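What the quote leaves out

I have spent a good part of this spring reading quotes for two-armed robot setups, and I am less impressed than the people sending them would like. We are a small shop. We do kitchen task work for clients who want to know if a machine can plate food, and we have a fixed pot of money that has to last until September. So I read the line items slowly.

The first quote came from Onda. Two arms, two grippers, a controller for each, and a page and a half of what they call "integration," priced as one lump. I asked what was in the lump. I got a brochure back. I asked again and got a phone call, which was friendlier but had the same amount of information in it.

Tekex was better. They break things out, and that is how I learned that a single spare set of gripper fingers runs $695. Fingers are the part that touches everything. They get bumped and they get bent, and I don't believe any budget that has zero sets of them in year one. I put in two sets. Razia Chaudhry, who signs off on our spending, asked if two was pessimistic. I said ask me after summer.

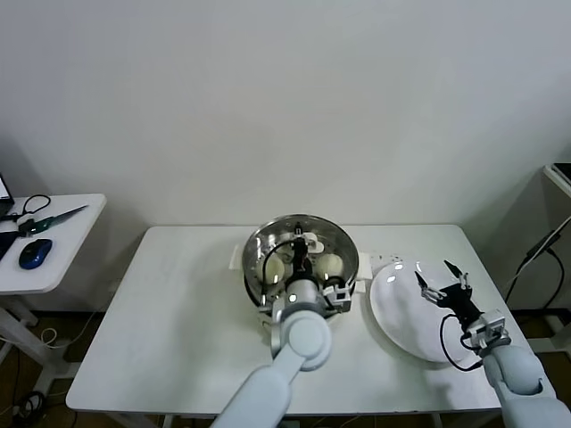 My real complaint with all of these quotes is that they price the arms and stop there. The arm is the part everybody argues over, and then you get to the table, the shelf, the floor space, the props, the cabling, and there's no money left and no line to put it on. Cable alone deserves its own row. There's a loop of it hanging from each wrist, one curving over the left side of the pot and the other drooping over the edge of the plate, and then more running down by the shelf and coiled on the floor by the table leg. None of the three vendors I've talked to mentioned cable clips, sleeves or strain relief until I brought it up. Pirzada then offered me a "cable management package" for $500. I can buy a lot of hook and loop straps for $500.

Then there are the props. I know, it's buns and a steamer pot, how much can it be? I put down $56 a month for food and assumed I was padding it. I don't think so anymore. If you want the same task run over and over, you need the same bun over and over, and the grocery store is not in the business of making identical buns. Fake food is the usual answer. I priced some, and the decent silicone stuff costs more than I'd spend on a real dinner. It also squishes differently, so I'm not sure what you've learned at the end of it.

The service contract is where I got annoyed. Stondano wants $93 a month per arm for what they call priority support. Priority over whom? I asked what the response time is without it and they couldn't tell me, so I can't tell you what the $93 buys. I've left it off for now. Razia wants it back on. We'll probably end up with it on one arm, a compromise that makes no sense, and I'd bet money the other arm is the one that quits.

For anyone else putting a plan like this together, these are the rows I added after the first draft:

Spare fingers, two sets
Cables and everything that holds cables
Food or fake food, monthly
A second table, for the laptop and whatever else lands there
Staff hours for setup and cleanup, which I'd left at zero like a fool

I still haven't picked a vendor. Tekex is ahead, mostly for answering email. Onda says they're sending a revised quote with the lump broken out, and I'll post the numbers if they let me.

Posted May 2023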